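**Part-time bench assistant, furniture finishing – Jacobs**

Jacobs is a small shop that repairs and refinishes tables, desks and counters for homes and offices. We are looking for one person to join us in May. The job is part-time to start, with the chance of more hours after the first season.

Most of the work is preparation. You will sand, fill, wipe down and mask, then hand the piece over for its finish. You will also help load the van, label hardware and keep the spray room filters clean. We use hand tools and a few power sanders, and we will train you on all of them.

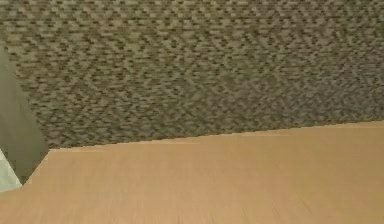
*A light tan wood top with faint grain.*

You should be comfortable on your feet and able to lift your end of a desk. Shop experience is useful but we don't ask for it. We do ask that you show up on time, read a work order carefully and speak up when something looks wrong. A driver's license is a plus – the van is an automatic.

**What we offer**

- Hourly pay, reviewed after 2 months
- Paid training and safety gear
- A $500 tool allowance once the trial period ends
- Free parking behind the building

The shop is on the Wirner side of the rail line, next to the old Plollusance warehouse. The bus stops at the corner. Dust extraction was replaced last year and the main room is heated.

**How to apply**

Write a short letter telling us what you have worked on and when you could start. A resume is fine but not required. Photos of something you have made or fixed are welcome, even if it didn't come out perfect. Drop it off at the front counter or mail it to the shop, marked for Henk Wuyts.

We will ask a few people to come in for a paid half day at the bench. Please wear closed shoes and clothes you don't mind getting stain on. Everyone who applies gets a reply.

Posted 2024-12-16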